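Workshop notebook, April, after lunch

Second go at the oil and wax finish for the Skernen boards. Kettle on, radio off, writing this down before I forget which rag went with which jar.

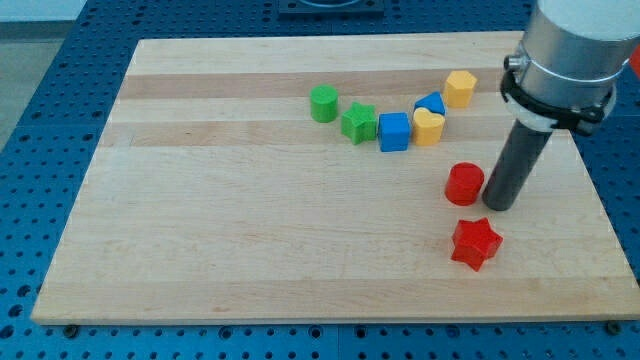
So where I'd left things: the Mukus mix (that's our name for the thick one, sorry, it stuck) was going on beautifully and then staying tacky forever. I'd blamed the cold shop, then the wax, then myself. Having slept on it I think I was just putting on way too much. The thick mix feels so nice going on that you keep going, and by the time you put the rag down there's a layer of the stuff sitting on top with nowhere to go.

Today I did the offcuts properly. Same maple as the last batch, all sanded the same way, and I wiped them down with a damp cloth in between to raise the grain. I skipped that step last time and paid for it! The fuzz comes up the first time anybody washes the thing, and then it feels like a cat's tongue. I went up to 600 on half of them just to see, and I can tell you it's too fine. Looks gorgeous dry, but the oil hardly goes in and you end up polishing a surface that doesn't want to drink. I'm stopping well before that from now on, at least for anything that's going to see a knife.

Then the mixes. The thin one we've been calling Wi went on first, straight out of the jar, no warming. It soaks in fast on end grain and slower everywhere else, as you'd expect. I let it sit 15 minutes, wiped it back hard, and set everything up on edge so the air could get at both faces. Please, whoever's reading this, stand them on edge. I found two of the older test pieces lying flat on newspaper and now they have yesterday's sports page on the bottom. You can read most of a headline.

The second coat was where I split them up. Half got Wi again and half got Mukus, warmed in the water bath till it went loose and clear. Warming it makes an enormous difference, and I wish I'd written that in here the first time around instead of on the back of an envelope (which I've lost, obviously). Cold, it drags and leaves little crumbs of wax in the grain. Warm, you can get away with maybe a third as much and it levels out by itself.

Scale note: the lid of the jar has to come OFF the scale before you tare it. I mixed a whole batch that came out at 795 grams on paper and had to work backward to figure out how much of that was lid. The corrected weights are on the jar in pencil. Don't trust the ones in pen.

First impressions, for what they're worth after one afternoon: the Wi-only pieces look a bit flat but feel lovely, very plain, like wood. The ones with warm Mukus on top have more depth, and the darker strips really come up against the pale ones. I like that more than I thought I would. The water beads better too, though I only flicked a few drops on with my fingers, so that's hardly a test. Wait for the overnight one.

Smell: still there. Faint on the thin mix, stronger on the thick, a bit like a church and a bit like a salad. I don't mind it, but I wouldn't want to cut bread on it yet. Last time it had gone after around 2 weeks on the open rack, so I'll leave these alone at least that long and sniff them again.

Oh, and glue lines. One of the offcuts has opened up a hair at one end. It's from the older glue-up, the one where we were short of clamps and got creative. I don't think the finish has anything to do with it, but the damp cloth might have found a weak spot that was there already. I've circled it and kept it back. If any of the others go the same way I'll want to redo the whole glue question before we send anything to Jirar, and I really don't want to redo the whole glue question.

Rags are hung outside on the wire, spread out single, not balled up. Oily rags do NOT go in the bin by the door, I don't care how full the line is.

Still to do:
overnight water ring test on one of each, glass left standing in a puddle
lemon juice, same pieces, other end
try warm Mukus on bare wood with no first coat
order more beeswax, the pale kind
new labels for the jars, real ones

Stopping there, my hands smell like furniture and the kettle's gone cold again.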